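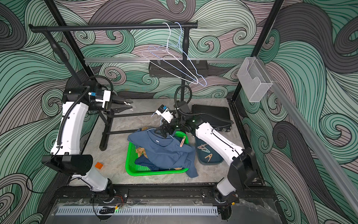
What should you be watching when somebody demonstrates a robot to you? Watch the hand-over points – the moments when one thing stops being in charge of an object and another thing takes over. Most of what can go wrong goes wrong there, and most of what a demonstrator says out loud is said somewhere else.

## Site visit notes: Pladside open day

Handout for the automation elective. Prepared by Flurina Marti, with corrections from Taras Hladun, who was right about the bus and wishes it recorded.

The visit is on 1 July 2021. We meet at the side gate on Hesdale Road, opposite the tyre place. Closed shoes, please. The site has a rule about thongs and the woman on the desk has heard every argument you are currently composing.

### What Pladside does

Pladside builds and tests handling cells for laundry and garment work. The cell you'll spend most of your time at is called Palumbo. It has two arms, each with a parallel-jaw gripper and a small camera at the wrist, and they share one bench with a rack over it. The task on show is hanging: garment out of the basket, hanger into the garment, the lot onto the rail. You have been doing this since primary school, badly, and it's worth keeping in mind how little thought you gave it.

The control software is called Flunditz. Don't ask what it stands for. Last year's group did and we lost a quarter of an hour.

### Why clothes are hard

A quick recap of the week's lecture for those who were unwell.

A rigid part has a pose. Give me six numbers and I can tell you where a gearbox cover is and which way up it's sitting. A long-sleeved top in a basket has no such courtesy. Its shape depends on how it was dropped, what's under it and which bit was last pulled. Much of it is hidden inside itself. The neckline, the one part the hanger needs, may be folded under a sleeve or facing the bottom of the basket.

Three consequences, all of which you should be able to spot on the day:

- **Perception has to be repeated.** A picture taken before the pull tells you little about the garment after the pull. Note when the arms pause, and ask whether they're looking or just waiting for a timer.
- **Contact is part of the plan.** The basket rim, the bench and the other arm can all hold cloth in place. A good policy leans on them. A poor one treats them as obstacles and ends up waving about in mid-air.
- **Failure is gradual.** A dropped gearbox cover is plainly dropped. A hanger with one shoulder in and one shoulder out may look fine until it reaches the rail.

The hanger itself deserves a word. A wire hanger is thin, springy and mostly air, so depth sensing isn't fond of it. Holding it at the hook gives the gripper a predictable grip and leaves both shoulders free, but any small rotation in the jaws becomes a large movement out at the corners. Work out the geometry before you come. It's two lines of trigonometry and I'll be asking for them on the bus.

### One arm or two

With one arm, the garment must be held by something else while the hanger goes in. That something is usually gravity, which has never been known to adjust its grip. With two, one arm can open the neckline while the other inserts, at the price of keeping both in the same coordinate frame and out of each other's way.

Look at where the bases are mounted. In Palumbo both are bolted to the same front rail, so the offset between them is fixed by the metalwork and needn't be rediscovered each morning. Then look for stretches where one arm is doing nothing. Is it idle because the task gives it nothing to do, or because whoever wrote the sequence found it easier to take turns? Both answers are respectable. Only one of them will be volunteered.

### Numbers you'll be given

The presentation contains several. These are the ones on the sheet Pladside sent in June:

| Item | Figure |
|---|---|
| Recorded hanging attempts, all garments | 4000 |
| Attempts kept for training | 3000 |
| Attempts set aside | 1000 |
| Garment types | 13 |

The row that interests me is the third. Set aside by whom, and on what grounds? If a quarter of your attempts go in a drawer, the contents of the drawer are a finding. Ask politely. Taras asked impolitely at the last open day and got a very good answer, but he also got no sandwiches.

Ask too whether the 13 types were picked before the testing began or after it.

### On the day

Stay behind the yellow line when the beacon is lit. Don't lean on the front panel. Don't offer your own jumper as a test garment, however confident you feel about getting it back.

You may sketch and take notes. For filming, ask the demonstrator first, and keep your commentary off the recording – we have to send them a copy.

### What to hand in

Two pages, typed, one diagram allowed. Choose a single hand-over you saw (basket to gripper, hanger to neckline, gripper to rail) and cover:

1. What the system had to know before the hand-over started.
2. How it could tell that the hand-over had worked, if it could.
3. One change to the hardware and one to the software that would make it more reliable, with what each would cost you elsewhere.

"Use more AI" isn't a change to the software. I've had it from four different people and one of them spelled out the acronym to reach the page limit.

If the garment ends up on the floor while you're watching, so much the better. Write that one up. Reports go in the box outside my office, stapled, with your name on both pages.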